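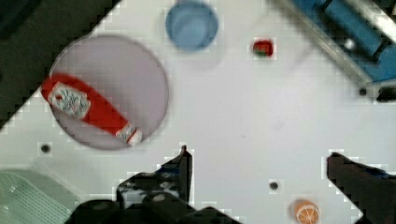
3.2 Follow-up and relapse

Patients who finished the 10 week outpatient course at the Paltlow clinic were called three times over the next year. Calls were made by the same two nurses where possible. Drinking was self-reported, with a breath test at the clinic visit only — a weak point, see Section 5. Of the 1,606 people screened, most were dropped for the usual reasons (no phone, moved away, still in detox at the cutoff date). Enrollment closed on July 6, 2022.

Relapse was defined as any heavy drinking day after the end of treatment. Single drinks were logged but not counted. This follows Abugri's earlier protocol, with one change: we did not ask family members to confirm. Too many people live alone and the comparison would of been lopsided.

Three patterns came out of the call notes. First, early relapse, inside the first month, mostly people who had skipped the evening group. Second, a slow drift — one drink at a weekend, then two, then back to the old amount by the second call. Third, late relapse tied to a clear event such as a job loss or a death. The drift group was the hardest to spot. They rated their own risk as low at every call and rarely asked for help. Sleep complaints were common in this group, more so than craving.

Patients from the Gill site did somewhat better than those from Paltlow. Not clear why. Travel time is shorter at Gill and the group leader stayed the same throughout, so either could matter. Staff turnover at Paltlow was high from September on and some second calls went out late. We ran the comparison again without the late calls and the gap got smaller but did not go away.

The craving scale (Fig. 3) was given at each call. Scores fell in the first half of the year and then flattened. People who relapsed late did not score higher beforehand, wich suggests the scale is not much use as a warning sign on its own. Theophilus Abugri scored all free-text answers, blind to site. A second rater checked a subset; disagreements were settled by discussion.

Missing calls were treated as relapse in the main analysis. Strict, but standard for alcohol trials. Results with missing calls left out are in the appendix.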